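Broltiseck has started to collect household examples for its learning system at Flallport, with two robot arms and a small fridge.

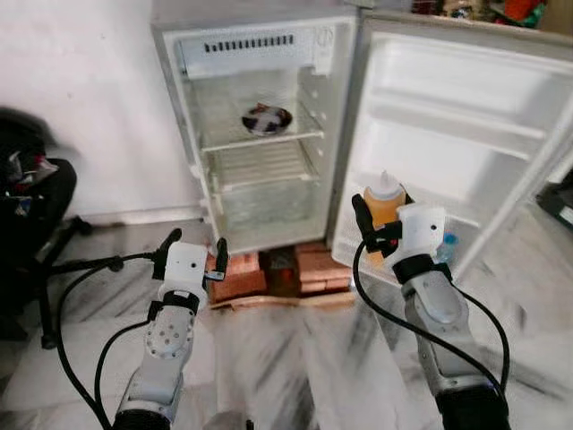

The team wants 1,485 recordings before December – 300 are ready now. Each one is checked by a person before it goes to training.

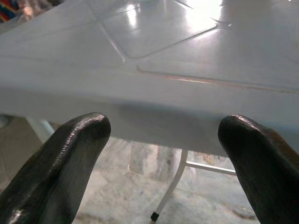
"The simple tasks need the most patience," said Hường Lục, who leads the work. So far 47 recordings were refused and must be made again.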